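Idgate: call for trial participants, Plikley shelf-picking package
Posted 16 October 2019
Reference 478

Idgate is looking for paid participants to assess the Plikley package, a software and accessory kit that lets a full-size humanoid robot collect household items from open shelving and carry them in a hand-held basket. Participants instruct the robot, record the outcome of each run and complete a written review. The work takes place in a furnished room with a cubby shelf and a bed.

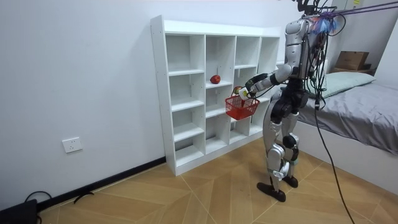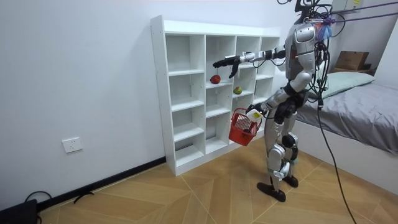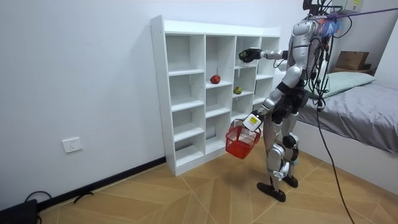

The task: fruit on the shelves, a red basket in one of the robot's hands.

What is being assessed

The Plikley package has three parts: the task software, the hand controller settings and the operator console. The robot itself is not under review. Comments on its appearance, walking speed or noise will be noted but not scored.

We want to know whether a person with no engineering background can set up a picking task from the printed guide, start it, recognise a failed grasp and bring the robot back to its starting position. The guide is in its second draft. Known errors in section 4 have been left in place until the trial closes so that all participants work from the same text.

What you will do

Each participant attends 7 sessions of 50 minutes. A session consists of:

Reading the task card and placing the items on the shelf in the positions shown.
Entering the task at the console.
Starting the run and watching it from the marked operator position.
Logging each grasp as complete, partial or missed on the form supplied.
Stopping the run if the robot touches the shelf uprights or lets go of the basket.
Filling in the usability sheet before leaving the room.

Items differ from session to session. Early sessions use firm fruit in the upper rows. Later sessions use packets, small tins and items placed towards the back of a compartment. You will not be asked to lift, move or repair the robot. A technician is in the building for the whole session and deals with all hardware faults.

Who can apply

You must be 18 or over, able to stand for the length of a session and comfortable reading technical instructions in English. Normal or corrected colour vision is required, as the console status lights are red, amber and green. Left-handed applicants are encouraged; the stop control is mounted on the right and we have little data on left-handed use.

You cannot take part if you:

work for Idgate, Jestbridge or a supplier to either
have used an earlier release of the Plikley console
have an implanted medical device
took part in the April pilot

Prior work in aged care, retail stock handling or warehouse picking is useful but not needed. Please mention it on the form if it applies.

Payment and expenses

Payment is $77 per session, made by bank transfer after each completed session. Parking at the Chong Building is free for participants. Public transport fares are reimbursed on presentation of a receipt or card statement. Participants who withdraw part way through are paid for the sessions they have attended.

Safety

The robot is tethered from overhead during all trial runs. Participants stay behind the floor line while the console shows amber or red. Closed, flat-soled shoes must be worn. Long hair is to be tied back and lanyards removed before entering. A short induction is held before the first session and is paid at the session rate.

Data

Sessions are recorded on video for grasp analysis. Recordings are held by Idgate and shared with Jestbridge, which maintains the hand controller software. Written reviews are stored under a participant number. You may ask for your review to be withdrawn at any point before the report is finalised. Video of the runs cannot be withdrawn once it has been labelled.

How to apply

Complete the participant form at the Idgate front desk or request a copy by post, quoting reference 478. Include your available times, your preferred hand and any relevant work history. Incomplete forms will be returned. Applicants who meet the criteria will be sent the induction sheet and a list of session times. Places are allocated in order of receipt, and a reserve list will be kept for the length of the trial.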